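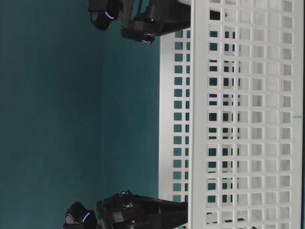
Beide Greifer am weißen Gitterkorb, die Fingerspitzen hinter dem Rand.

Zwei Arme, ein Korb: Greifpunkte neu einlernen und Finger pflegen

Wer zwei Arme an denselben Korb lässt, kennt das Geräusch: ein kurzes Knarzen im Kunststoff, dann steht die Zelle und beide Seiten melden Überlast. Bei mir im Evcombe-Aufbau kam das im November plötzlich wieder mehrmals pro Schicht, nachdem wir den Tisch einmal zum Putzen weggerückt hatten. Ich hab dann einen halben Nachmittag an den Geschwindigkeiten herumgedreht (bringt nichts, lasst es) und am Ende doch alles von vorn eingelernt. Seitdem läuft es ruhig, und weil mich inzwischen ein paar Leute nach der Reihenfolge gefragt haben, schreibe ich sie mal auf.

Vorweg: Meine Menünamen stammen aus der Lindqvist-Steuerung, bei euch heißen die Punkte vermutlich anders. Das Vorgehen könnt ihr trotzdem übernehmen, solange ihr zwei gleiche Greifer mit langen, spitz zulaufenden Fingern habt und der Korb einen festen Rand hat.

Was ihr braucht

Einen Satz kleine Innensechskantschlüssel, einen Drehmomentschraubendreher, Fühlerlehre, Isopropanol und fusselfreie Tücher, Malerkrepp, einen weichen Bleistift. Dazu den Korb, mit dem die Zelle später arbeitet, und zwar genau den! Ich hab einmal mit einem Ersatzkorb eingelernt, der von außen gleich aussah und am Rand einen guten Millimeter dicker war. Den Abend hätte ich mir sparen können.

Zeit: Beim ersten Mal rund 78 Minuten, so lange hab ich jedenfalls gebraucht, mit Kaffee. Mit Übung geht es deutlich schneller.

1. Zelle sicher machen

Beide Arme in die Serviceposition fahren, Programm stoppen, Betriebsart auf Einrichten. Dann erst die Tür auf. An den Greifern selbst schraube ich nur, wenn die Antriebe stromlos sind und das Schloss am Hauptschalter hängt. Das gilt auch für »nur mal eben eine Schraube nachziehen«. Die Arme haben Bremsen, klar, aber die Finger mancher Greifer federn beim Abschalten ein Stück nach, also Hände erst hinein, wenn alles wirklich zur Ruhe gekommen ist.

Und denkt an den zweiten Arm. Bei einer Zelle mit zwei Armen gewöhnt man sich an, den zu beobachten, an dem man gerade arbeitet, und der andere hängt einem derweil im Rücken.

2. Finger abnehmen und saubermachen

Jeder Finger sitzt bei mir mit zwei Schrauben am Träger. Bevor ich sie löse, klebe ich ein Stück Krepp auf den Finger und schreibe drauf, wo er hingehört: A links, A rechts, B links, B rechts. Die sehen alle gleich aus, laufen sich aber unterschiedlich ein, und vertauscht passt hinterher nichts mehr so richtig.

Die Rillen setzen sich mit feinem Kunststoffabrieb zu, gerade bei Körben. Mit einer alten Zahnbürste und etwas Isopropanol geht das gut heraus. Kein Bremsenreiniger, der macht manche Beschichtungen stumpf oder klebrig. Danach mit dem Daumen über die Flächen fahren. Wenn ihr an der Spitze eine Kante spürt, die vorher nicht da war, ist der Finger fällig. Ich nehme die Ersatzfinger von Suden, die sind ordentlich entgratet, nur die Lieferzeit ist eine Zumutung – also rechtzeitig bestellen.

Bei der Gelegenheit auch gleich die Auflagefläche am Träger abwischen. Ein einziger Krümel darunter, und die Spitze steht weit draußen spürbar schief.

3. Spiel prüfen

Den Träger ohne Finger zwischen Daumen und Zeigefinger nehmen und leicht hin und her drücken. Ein ganz kleines bisschen Luft ist normal. Wenn es klackert, schaue ich mir die Gelenkbolzen an und ziehe die Befestigungsschrauben nach, immer über Kreuz und mit dem Wert aus dem Handbuch. Bitte nicht nach Gefühl! In meinem ersten Jahr hab ich so ein Gewinde ausgerissen, und dann durfte das ganze Gelenk zur Reparatur nach Billcombe.

Finger wieder ansetzen, Schrauben handwarm anlegen, Greifer langsam von Hand schließen, bis sich die Flächen sauber aneinanderlegen, und dann erst festziehen. Mit der Fühlerlehre prüfe ich vorn und hinten. Klemmt sie vorn und rutscht hinten durch, sitzt der Finger verkantet, also noch mal lösen.

4. Nullstellung der Greifer

Strom wieder drauf, Tür zu. Im Menü »Werkzeug« beide Greifer einzeln referenzieren, erst A, dann B. Wichtig ist, dass dabei nichts zwischen den Fingern steckt. Ich öffne danach jeden Greifer ganz und schließe ihn wieder, das Ganze 10 Mal, und notiere mir den Endwert beim ersten und beim letzten Durchgang. Wandert der Wert, stimmt mechanisch etwas nicht, und dann braucht man mit dem Einlernen gar nicht anzufangen. Bei mir war es einmal ein Kabel, das sich hinter den Träger gelegt hatte.

5. Korb ausrichten

Der Korb muss beim Einlernen genau da stehen, wo er später auch steht. Wenn ihr Anschläge habt, wunderbar. Ich hatte lange keine und hab die Ecken mit Krepp auf der Unterlage markiert, das hält erstaunlich gut, solange niemand mit dem Lappen drübergeht.

Schaut euch den Rand an, bevor ihr einen Greifpunkt festlegt. Das durchbrochene Feld ist verlockend, weil man denkt, der Finger könnte sich da schön einhaken. Tut er auch, und zwar genau dann, wenn er wieder raus soll. Ich greife nur am glatten, geschlossenen Rand, ein Finger innen, einer außen, und bleibe von den Öffnungen so weit weg, wie es die Randhöhe hergibt. Die Spitze auf der Innenseite darf ruhig ein Stück in den Korb reinreichen, sie soll beim Schließen aber flach am Rand anliegen und an keinem Steg hängen bleiben.

Die beiden Greifpunkte lege ich symmetrisch zur Korbmitte. Zu eng beieinander, und der Korb kippelt beim Anheben. Ganz außen an den Ecken ist der Rand bei vielen Körben gerundet, da wandern die Finger beim Schließen seitlich weg. Mit dem Bleistift mache ich zwei kleine Striche an den Rand, die sieht man beim Anfahren prima.

6. Greifpunkt A einlernen

Arm B bleibt in der Serviceposition. Arm A im Handbetrieb mit offenem Greifer über den Rand fahren, erst grob, dann die letzten Zentimeter in kleinen Schritten. Ich stelle den Tippschritt auf das Kleinste, was die Steuerung hergibt. Das nervt, spart aber Finger.

Sitzt der Greifer mittig über dem Strich, senke ich ihn ab, bis die Spitzen sicher hinter dem Rand sind, und schließe mit der kleinsten Kraft. Jetzt genau hinschauen, was der Korb macht. Rückt er beim Schließen, berührt ein Finger zuerst. Dann wieder auf, ein kleines Stück in die Richtung, in die der Korb gewandert ist, und neu probieren. Das dauert bei mir meistens drei oder vier Anläufe. Erst wenn der Korb stehen bleibt, speichern.

Was man gern vergisst: auch den Anfahrpunkt darüber mitspeichern. Sonst nimmt der Arm beim nächsten Start den direkten Weg, und der führt gern mal quer über den Rand.

7. Greifpunkt B einlernen

Für B gilt dasselbe, mit einem Unterschied: A bleibt dabei geschlossen am Korb. So merkt ihr sofort, wenn B den Korb verdrehen will. In der Anzeige für die Gelenkmomente von A darf sich beim Schließen von B fast nichts tun. Bei mir liegt die Schwelle bei 13 Prozent, alles darüber korrigiere ich. Den Wert hab ich mir durch Ausprobieren geholt, mit einem steiferen Korb landet ihr vielleicht woanders.

Bitte nicht einfach die Koordinaten von A spiegeln und fertig. In der Theorie sind die Arme spiegelgleich montiert, in der Praxis steht einer immer ein Haarbreit anders. Als grober Startwert ist das Spiegeln prima, die letzten Millimeter macht man von Hand.

8. Greifkraft einstellen

Fangt unten an und geht in kleinen Stufen hoch. Nach jeder Stufe ziehe ich bei stehenden, gesperrten Armen von Hand kräftig am Korb. Rutscht er, eine Stufe weiter. Ich bin bei 27 Newton gelandet und hab danach noch eine Stufe draufgelegt, damit es auch hält, wenn die Finger mal staubig sind. Mehr ist hier wirklich kein Vorteil. Ein dünner Kunststoffrand gibt nach, verformt sich auf Dauer, und dann stimmt euer schöner Greifpunkt nach ein paar Wochen nicht mehr.

9. Gemeinsam anheben

Jetzt kommt der spannende Teil. Beide Arme in der Steuerung koppeln (bei Lindqvist »Gruppe bilden«), A als führenden Arm wählen und den leeren Korb ganz langsam ein paar Zentimeter anheben. Hand am Zustimmtaster, Blick auf den Korb!

Hängt er schief, kontrolliere ich zuerst die Höhe der Greifpunkte. Knarzt er, ziehen die Arme gegeneinander, und dann hilft es, den Abstand der Gruppe neu zu übernehmen, während beide Greifer geschlossen sind. Den Schritt überspringt man leicht, und genau das war bei mir der Fehler nach der Putzaktion.

Läuft es leer sauber, wiederhole ich das Ganze mit Inhalt, erst mittig beladen, danach absichtlich einseitig. Beim Absetzen lasse ich die Arme unten kurz warten, bevor die Greifer öffnen. Eine halbe Sekunde reicht, und der Korb hüpft nicht mehr.

Wenn es trotzdem hakt

Der Korb wandert von Mal zu Mal: Anschläge prüfen, dann die Finger auf Abrieb.

Ein Greifer meldet »Objekt verloren«, hält aber fest: Referenz neu fahren, und zwar ohne Korb.

Überlast nur beim Absetzen: Die Ablagehöhe ist zu tief eingelernt, die Arme drücken in den Tisch. Einen Tick höher speichern.

Finger bleibt beim Herausfahren hängen: Anfahrpunkt und Rückzug müssen genau senkrecht übereinander liegen. Und nachschauen, ob der innere Finger nicht doch in einer Öffnung steckt.

Die Finger wische ich inzwischen jeden Morgen ab, bevor ich die Zelle starte, die Schrauben kontrolliere ich einmal im Monat. Die gespeicherten Punkte sichere ich nach jedem Einlernen auf einen Stick, der innen an der Schaltschranktür klebt. Falls jemand von euch mit weicheren Fingerauflagen am Korbrand gearbeitet hat, schreibt mir gern, wie lange die gehalten haben.

Ähnliche Beiträge
Kabelführung am Handgelenk: Schleifstellen finden
Ersatzfinger von Suden im Dauerlauf
Lindqvist-Steuerung: Punkte sichern und zurückspielen
Evcombe-Aufbau, Teil 2: Anschläge für den Tisch

Suche
Suchbegriff eingeben …

Diese Website verwendet Cookies. Mit der weiteren Nutzung stimmst du dem zu. Mehr erfahren | Verstanden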